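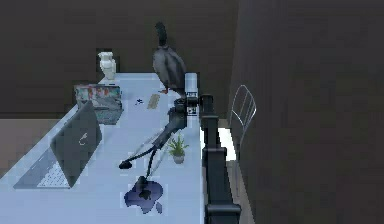
How to Clear Off a Catch-All Table and Keep It Clear

Every home I have ever lived in had one table that collected everything. Growing up it was the one by the back door, and in our apartment on Junley Street it was a big old thing that was supposed to be for dinner and ended up holding mail, library books, a bike pump and (for most of one July) a box of canning jars I kept meaning to take downstairs. If you have a table like that, please don't feel bad about it! A flat surface at hand height is the easiest place in the house to put something down, and we all come through the door with our hands full.

What follows is the way I clear mine. I've done it enough times now that it goes pretty quickly, but the first time, give yourself a whole afternoon and put some music on.

What you will need

3 boxes or baskets, any size, as long as they stand up by themselves
A trash bag and a paper recycling bag
A damp cloth and a dry one
A roll of masking tape and a marker
A kitchen timer, or the one on your phone

Step 1. Label your boxes

Tear off three pieces of tape and write "Other Room," "Other Person" and "Decide." Stick them on the boxes and set the boxes on the floor, never on the table, or you'll be shuffling them around all day. Other Room is for things that have a home somewhere else. Other Person is for anything borrowed, plus the things your family needs to deal with themselves. Decide is for the odd bits, and we'll come back to those.

Step 2. Work from one end

Set the timer for 27 minutes. I know that's a funny number, but half an hour always made me groan and 27 never has, so I've stuck with it. Start at one short end of the table and pick up whatever is closest to you. Put it in a box or a bag, then pick up the next thing. Try not to reach across for the interesting stuff in the middle, which is how I once spent an entire session reading old birthday cards.

Don't leave the room to put things away yet. I used to carry each item off as I found it, and I would end up in the bathroom scrubbing the soap dish with no memory of how I got there.

Step 3. Wipe it down

When the timer rings, wipe the part you've cleared with the damp cloth and then the dry one. Do this even if you're only halfway. A clean stretch of table is very encouraging, and it makes you want to sit down with a cup of something before you start the second half. Go ahead and do that.

Step 4. Empty the boxes

Take Other Room around the house in one trip. Hand out Other Person, or set each pile on the right bed where it can't be missed. Then sit down with Decide. Give each thing a moment, and if you can't say where you would look for it next time, it can probably go. Chargers that don't fit anything you own can go too (I had eight).

Step 5. Give the regulars a real home

Look at what keeps coming back. At our place it was mail, keys and sunglasses, so I bought a shallow Lilonis tray for the shelf by the door and hung a row of hooks above it. The Wada letter sorter I tried first was too narrow for magazines and went straight to the thrift store. An old baking dish works just as well as either one.

Keeping it that way

The piles do come back, a little at a time, and the best thing I've found is a short sweep before supper every night. Whoever sets the table clears it, and everything goes into one basket that gets emptied before bed. Some nights ours doesn't get emptied, I'll admit, but one full basket is a lot easier to face on a Saturday morning than a full table. 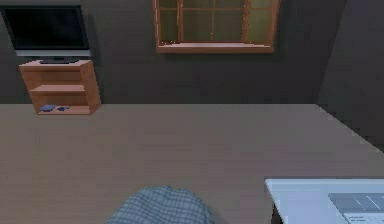 What should I do if I don't have time to sort everything before company comes?

Put it all in one box, write the date on a piece of tape, and set the box somewhere you'll trip over it tomorrow. A closet is risky, as I found a box from two Thanksgivings back in mine.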